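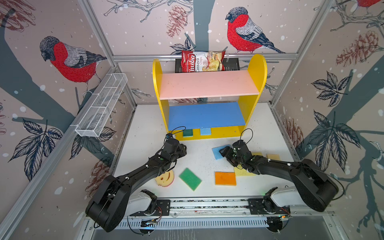 Perla Ibarra
Research Engineer, Manipulation Group, Brirlow

Sponges have taken up most of our spring. The task is simple to state: two arms pick up loose sponges from a tabletop and put them on the lower shelf of a small children's bookshelf, or under it, depending on the instruction. We chose sponges since they are cheap, they come in many shapes, and a gripper can squeeze one badly without breaking anything. They also change shape when you hold them, and that turned out to be the part worth studying.

Readers of the last newsletter will remember that we were getting good results on picking and poor results on placing. The policy would close on a sponge, lift it, carry it to the shelf, and then push it into the edge or let go too early. Oduor Urio went through the failed runs and sorted them by hand. Most of the placing failures had started at the pick. The gripper had taken the sponge near one end, or across a corner, and by the time it reached the shelf the free end was hanging below the fingers. The gap under the blue shelf is low, so a hanging end catches on the yellow strip at the bottom.

The method we have been testing since then is called Putine. It is a change to how we label the demonstrations, and it leaves the network alone. In our old setup, every demonstration was one long recording from the start of the reach to the release. The policy learned to copy the next short stretch of motion given the camera views and the joint positions. With Putine, we go back over each recording after it is collected and attach the outcome of the placement to the frames around the grasp. A grasp that led to a clean placement gets one tag. A grasp that led to a bump, a drag or a second attempt gets another. The policy is trained on both kinds, with the tag as an extra input, and at run time we always ask for the clean kind.

This is an old idea in other settings and we don't claim it as ours. What we wanted to know was whether it would help with a small amount of data from teleoperation, where operators are careful and bad grasps are fairly rare. We were doubtful. If nearly every example has the same tag, the tag carries very little information.

The training set has 889 demonstrations. All were collected on the two-arm station in the photo, with the operators driving both arms by hand from a second set of arms. Between demonstrations the operator picks up the sponges and drops them back on the table without arranging them. We asked people to leave sponges overlapping or close to the arms if that was where they fell, because we had found that neat layouts made the policy look better than it was.

Trained the old way, the policy cleared most tables but needed repeated tries at the low gap. With Putine, some 90 percent of placements went in on the first try, and the time spent at the shelf dropped enough that you can see it without a stopwatch. Picking got slightly slower. The arms now spend longer over a sponge before closing, and they sometimes rotate the wrist to line up with the long side. We saw very little of that before.

The round sponge with the smiling face remains the hardest object in the set. It has no long side to line up with, and the face is cut out of it, so a finger can end up in the mouth. The new labels did not help with it in any way we could measure. Oduor thinks the demonstrations are to blame. Operators each had their own way of grabbing that one, and no single way led to clean placements more often than the others. We may collect a separate batch for it in June.

Two other points for anyone who wants to try this on their own station.

First, the tags do not need to be very precise. We began with a five-level score for each placement and spent a lot of time arguing over threes and fours. Going down to clean or not clean gave the same result and made the labeling much faster. One person can now get through a day's recordings in under an hour.

Second, check where you start the tag. We first applied it to the whole demonstration, including the reach. That version was worse than having no tags. Our best guess is that the policy began to link the tag with where the sponges were on the table, as crowded tables led to more bumps no matter how good the grasp was. Limiting the tag to a short window just before the fingers close fixed most of it. The window length matters less than we expected.

We also ran the policy with the patterned wall panels swapped. The bird wallpaper is one of several prints we rotate through the station, and we change them so the policy does not lean on the background. Placement held up on the prints it had been trained with. On a print it had never seen, there was a small drop, almost all of it in the reach. The grasp and placement steps looked about the same once the gripper was over a sponge.

There is plenty we have not tested. All of this is on soft objects, and a bad grasp on a sponge can often be saved by squeezing harder, which will not be true for a cup. We have not tried handing a sponge from one arm to the other. The arms work mostly on their own sides of the table, and when both want the same space at the shelf, the one that arrives second waits longer than it should. A fix for the waiting is being worked on by the Ogola team, who maintain the controller.

The labeling tool is on the internal server under the Putine folder, along with the tag files for the full set. Our colleagues at the Drendbridge site have started using it with their own station and have already found a bug in how it handles recordings with more than one release. A corrected version is up now. If you took a copy before that, please replace it and run your tags again. Questions can go to Oduor or to me.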